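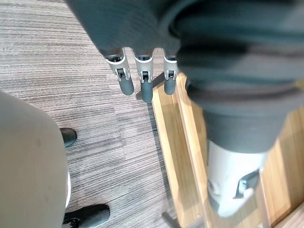

Saimi Koskela had worked 11 years in the office above the harbour, and she knew its carpet better than its people. In October the firm Kinnunen sent a letter: all the carpet must go before winter.

"It is only grey squares," said Setareh Jafarzadeh.

"It is grey, brown and white," said Saimi. "You have to bend down."

Setareh bent down. She stayed there for a while, with one hand on the floor and her long scarf touching the lines.

"My grandmother wove such stripes," she said at last. "But hers were red."

In the evening, when the others had gone home, they lifted 2 squares from the corner behind the door. Saimi put hers in her bicycle basket. Setareh carried hers under her coat to the tram, very straight, like a person with a bad back.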